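Winter parcel drive passes 626 boxes

Dec 30, 2019

Print this page | E-mail this to a friend

The Grajales parcel drive has had its best December yet, with 626 boxes packed and sent out to households across the town and the villages beyond. That beats last winter's total by 200, and the last van left Hormont Hall with its back doors only just shut!

Packing took place over 3 long evenings. Each cardboard box was made up, taped along the bottom and filled with tins, tea, biscuits, soap and a pair of warm socks, with the heavy things going in first. Children from Trillness Primary drew the cards that went on top, and there were some wonderful penguins among them.
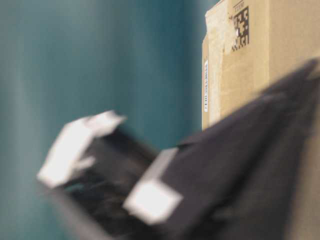
Feven Birhane, who has run the drive from the start, was delighted with how quickly the shelves filled up. "We put the word out for socks and I thought we might get a couple of bags," she said. "Then they came, and they kept coming. I had socks in my kitchen, socks in the car, socks under the stairs."

The Flindamine bakery gave the fruit cakes again this year, and the Christmas raffle brought in £2,000, most of which went on tinned food and nappies. What is left will pay for the van in the spring.

Anything that didn't fit into a parcel has gone to the food shelf by the hall entrance, where people can help themselves during opening hours. Flat boxes in good condition are still very welcome, the stronger the better, and can be left in the porch. Please take the old labels off first.

Contact us | © 2019 Grajales Parcel Drive | Back to top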